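Week 4, School Admissions and Catchment. Notes by Temitope Ugwu, 3/16/21

Read the Tarkwood packet before you read these. Most of you will come away thinking distance is a fair way to hand out school places. I'm not so sure.

## What the district claims

Tarkwood says its rule is simple: siblings first, then the shortest distance from front door to school gate. The last child admitted lived 2433 feet away. That number gets quoted as if it were a fact of nature. It only tells you where the seats ran out that year.

## Problems with the claim

- **Straight line or walking route?** The packet uses both. Page 11 switches from one to the other without saying so.
- **Who can move?** Rents inside the line went up after the January notice. The district calls this "unrelated" and offers no evidence either way.
- **"Most families got a school they listed."** Listed where? A fourth choice across town counts as a success in this table. I would want the first-choice rate by street, and they don't print it.
- **The survey.** It was mailed to up to 2000 homes. The number of replies is missing, so treat the satisfaction score as decoration.

Kalevi Nurmi's reply, in the same packet, argues for a lottery within the Widened Zone. He is better on the flaws of distance than on the flaws of lotteries. Look at how little he says about siblings who get split up, or about the bus from Niskanen.

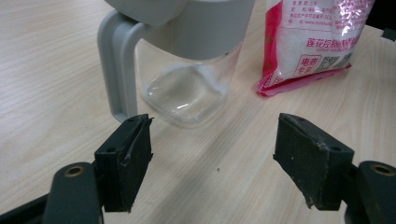 ## For next Tuesday

Write one page on a single figure from the packet. Say who produced it, what it leaves out, and what you'd need to see before you believed it. Please don't tell me both sides have a point.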